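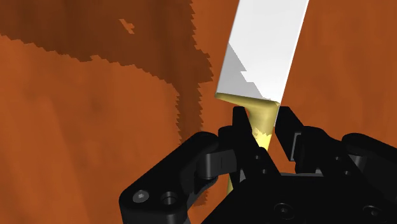

Anhang 1: Messer-Rendering, Schatten auf der Klinge

Ticket: Schattenkanten treppenförmig in der Vorschau
Produkt: Trirel Viewer
Gemeldet von: Nanami Hirano, Okedby
Eröffnet: 11. Juli
Status: gelöst, Nachkontrolle offen

Fehlerbeschreibung
Seit dem Update werden Schatten in der Vorschau mit groben Stufen dargestellt. Auf hellen, glatten Flächen fällt es am stärksten auf, im Anhang unten links auf der Klinge. Auf dunklen Materialien sieht man es kaum. Unser Katalog für Dimari umfasst 1.541 Objekte, betroffen sind nach Stichproben alle mit hellem Metall oder weißer Glasur. Die Geometrie ist in Ordnung, die Dateien wurden nicht geändert.

Bereits versucht
Grafiktreiber neu installiert — keine Änderung. Kantenglättung auf die höchste Stufe gestellt: Die Objektkonturen werden sauberer, der Schatten bleibt gleich. Zweiter Rechner mit anderer Grafikkarte, gleiches Ergebnis.

Antwort Support
Bitte die Datei render.cfg aus dem Projektordner schicken und angeben, wie groß die Szene eingestellt ist (Menü Szene, Eintrag Ausdehnung). Die Kantenglättung wirkt nicht auf die Schattenkarte, die wird getrennt berechnet.

Rückmeldung N. Hirano
Datei ist hochgeladen. Ausdehnung steht auf 70 Meter. Den Wert hat niemand bei uns gesetzt. Früher stand dort 2.

Antwort Support
Das ist die Ursache. Die Schattenkarte wird über die gesamte Ausdehnung gelegt. Bei 70 Metern bleiben für ein Objekt von der Größe eines Messers nur wenige Bildpunkte übrig. Das Update überschreibt den Wert, wenn die Projektvorlage von Alexiou stammt und das Feld dort leer ist. Vorgehen:
Viewer schließen.
In render.cfg den Eintrag scene_extent auf 2 setzen.
Ordner shadow_cache löschen. Er wird beim Start neu angelegt.
Viewer starten und ein Objekt mit heller Fläche prüfen.

Rückmeldung N. Hirano
Schritte ausgeführt. Beim ersten Versuch keine Änderung, ich hatte den Cache im falschen Projekt gelöscht. Beim zweiten Mal sind die Kanten glatt. Ladezeit pro Objekt ist unverändert. Ich lasse jetzt 50 Objekte neu rendern, danach den Rest über Nacht. Frage: Muss die Vorlage auch angepasst werden?

Antwort Support
Ja, sonst tritt der Fehler bei jedem neuen Projekt wieder auf. In der Vorlage denselben Wert eintragen und speichern. Eine Korrektur im Installer ist für Oktober vorgesehen. Das Ticket bleibt bis zur Rückmeldung zum Nachtlauf offen.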